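Robot Floor Operators wanted (2 posts) - Dodura, Anwood site

Posted by Teresa Daly, shift operations

Hiring again. Two posts, day shift, start in April if we can get the paperwork moving. Read the whole thing before you apply please, the last round we got a lot of people who thought it was a coding job. It isn't.

What changed here. Until last year the table work at Anwood was all done by hand - picking up trays, moving small items, resetting the table for the next order. Now the two-armed robots do most of the picking and we have people running them. Same building, mostly the same crew. Nobody was let go over it but the jobs are different and some folks liked the old one better. You should know that going in.

What you'd do:
Watch the robot through its own head view on a screen, step in when it stalls
Take over one arm or both by hand controller, finish the move, hand it back
Rehearse new layouts in the simulator before they go on the floor
Write down what went wrong. Short notes, plain words, every time
Regular table work by hand when the line is down, so yes you still lift trays

The simulator is where you'll spend your first weeks. Small tables, trays, odds and ends to reach for, both arms to keep track of. Fragile looking stuff near the back of a table is what trips up most new people - they watch the one gripper and forget the other arm is right up in their face. You get used to it.

What we need from you:
Steady hands, patience, okay with a screen for long stretches
Warehouse, packing, kitchen or assembly background all fine
No degree. No programming. If you play games with a controller say so, it does help
Speak up when something looks off. Stop button is yours, no one will ask you to justify it

Pay is the operator rate, one step up from floor rate, and it stays there when you're doing hand work. We fought for that one. Breaks away from the screen are on the schedule and you have to take them. Training is paid, 147 hours, split between the simulator and shadowing. Sign off is by Dymphna Mac Suibhne, she ran the hand line for years and she is fair but she won't rush you thru.

Current staff from the Prallex building get first look. 175 people over there have had the notice already so dont wait around.

To apply: one page, what you've done, when you can start. No cover letter needed. Drop it at the Anwood front desk or send it to Teresa. Drop-in session Tuesday, come try the controls and ask the crew whatever you want, they'll tell you stright.

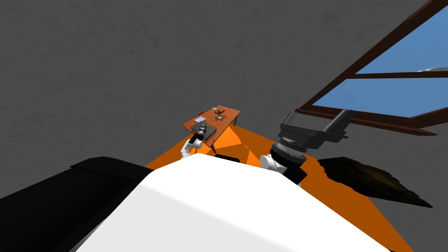
Wear closed shoes if you're coming to the drop-in, and bring your reading glasses if you use them. Parking is on the Ó Gríofa side, the front lot fills up early. If you can't make the session call the desk and we'll find you another slot.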